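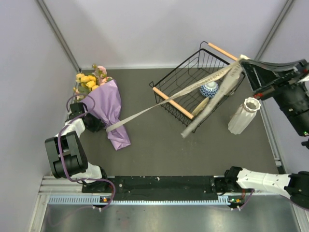 Begay asked on the packing floor this morning whether the ribbon still counts as our work once the arms tie it, and I've been chewing on that ever since. So I'm bringing it here!

I work at a gift and flower packing shop, Gunditz, on the bouquet bench. We are trying out a pair of robot arms for the fiddly end of the job, meaning wrapped bouquets and the ribbon around the waist of the paper. I love watching it. A ribbon is about the worst thing you could hand a machine, it's floppy and it twists and it never hangs the same way twice, and these things are having a real go at it. What I'd like to hear from people who have been through this: what happened to your day once the arms were part of it? Did you get moved, retrained, bored? We packed 2819 orders in September with four of us on the bench, if that helps anyone compare.
Posted by ribbon_and_twine

Čestmír Sýkora
We went through this at Risov two years ago (candles and soap, so boxes and tissue, no flowers) and I'd say go in with your sleeves rolled up. The job changed more than it shrank. Before, I did 70 boxes a shift with my own hands and my thumbs ached every night. Now I set out the materials, watch the grips, and fix whatever gets dropped or folded wrong. You become very picky about how things are laid down! A paper edge turned the wrong way will cost you more time than a slow coworker ever did.

Two things to ask for early. Get the bench people in the room when the steps are being decided, because they know which side of the ribbon slips. And get it written down who is allowed to stop the arms. With us it was only the shift lead at first, and we all stood there watching tissue get chewed up.

As for whether it's still your work, I think so. Someone picked the color and decided how tight the waist should be. Our arms had no opinion on either.

Fledura
depends on the boss. ours kept everybody but cut the overtime, so ask about hours and not just jobs

mosswick1714
Seconding the part about who can stop it. Also ask if you get paid training time. I did mine in a side room over lunch and I'm still a little sore about it, though I will say learning to teach the thing a new fold was the most fun I've had at work in ages. Bring your odd-shaped orders on day one, baskets especially.

Contact us | Copyright, all posts belong to their authors | Back to top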